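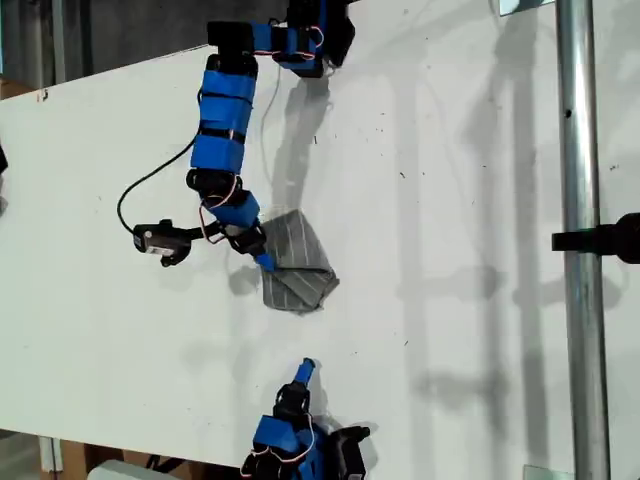
Four Weeks With One Lens

I own too many lenses. My wife says so, my back says so, and last August the strap on my camera bag said so by snapping in a parking lot. So I left the zooms in the closet and spent four weeks shooting with one thing only: the Plistari 40mm, a stubby little prime that sells for $799 and weighs less than my lunch.

The first few days were miserable! I kept twisting the barrel to zoom and throwing my focus off. I missed a heron. I missed my nephew's face when he blew out his candles (lovely shot of the cake, though).

Then I called Chunhua Mao, who taught the first photo class I ever took and still shoots weddings with two primes and a flash. "Stop standing where you'd stand with a zoom," she told me. "Walk in. If it feels rude, say hello first."

I said hello a lot after that. At the Hostier flea market I asked 14 people if I could take their picture, and most of them said yes. I shot nearly everything at f/4, partly from laziness, and let the backgrounds go a bit soft without melting away completely.

What does bug me is the hood. It screws on, it's slow, and mine has already cross-threaded once. Ulises Olivares, who runs the repair counter at Skidau, got it loose with a rubber jar opener and charged me nothing. He sees it a lot, he said, and he'd buy the clip-on hood from Chrysikopoulos instead. I've ordered one.

The zooms are still in the closet. I'll want the long one for soccer season, and the heron is back on the pond most mornings before seven, so I may cave sooner than that.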